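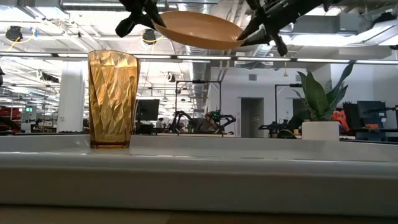

Both grippers on the plate, with the amber tumbler waiting on the tray.

Plates, tumblers and the trouble with letting go

If you read my bit in the last newsletter you'll know I've been moaning about plates for months. Cups we can do. Boxes we can do in our sleep. But a shallow oval plate held by two arms at once is a proper nuisance, and I've finally got something cheerful to report, so please forgive the length of this one (the editor has already given me the look).

A quick recap for anyone who has joined us at Cendidlow since the spring. Andar is our method for teaching two arms to share one object. The old way, which we called Fehr, gave each arm its own little plan and hoped the two plans would agree. They mostly did, right up to the moment one arm was a touch ahead of the other, and then you'd get this horrible slow twist as each side tried to put things right on its own. With Andar there's a single plan for the plate itself, where it should be and how it should tilt, and the arms have to work out between them how to make that happen. It sounds so obvious when I write it down! It took us the best part of a year.

The training set now stands at 3,947 demonstrations, all of them recorded by people driving the arms by hand. Of those, 335 are what we call the awkward ones: bad grips, late grips, one side slipping, a plate that comes up lopsided and has to be levelled in the air. I was all for throwing these away at first. They were messy and a bit embarrassing, and a fair few of them were mine. I lost that argument and I'm very glad I did, because when we trained without them the arms had no idea what to do once a plate tipped. They'd just carry on as if everything was fine.

So, the result. We ran 70 trials with Andar on tableware it had been trained on, all two-handed lifts with a glass standing nearby, and 14 of them failed. I know that still sounds like a lot of plates going wrong, and it is, but Fehr on the same set-up failed in half of them, so I did a small dance by the coffee machine. Most of our failures come at the end, when one gripper opens before the other and the plate gets a nudge it didn't need.

The other thing we've been poking at is speed. For ages we kept everything at a crawl, partly out of nerves, and the trouble with a crawl is that the policy never sees what quick movement looks like through its own cameras. Things smear. Edges vanish. A plate stops looking much like a plate. We've started putting faster demonstrations into the mix and leaving the blurry pictures in, where before we used to filter them out.
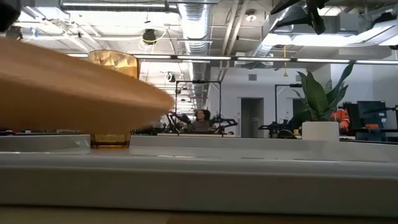 A blurred orange shape sweeping past the faceted glass.

I love that sort of picture, and it's a good one for showing visitors why this is hard. You and I can tell there's a glass behind that streak without thinking about it. The policy has to remember that the glass is there, because for a moment a good part of it is hidden. Sornum, our little memory add-on, is meant to help with exactly this by holding on to what was seen a second or two earlier. I haven't got proper numbers for it yet and I'm not going to be bullied into giving any before August.

Next up is see-through tableware that's properly clear. Amber glass is quite kind to us, as it has a strong colour and that lovely pattern cut into it, but plain clear tumblers are another matter and I'm dreading them slightly. We're also short of plates with odd rims. If you have any at home that you've gone off, drop them in the crate by my desk, chips and all. I can't promise you'll get them back in one piece.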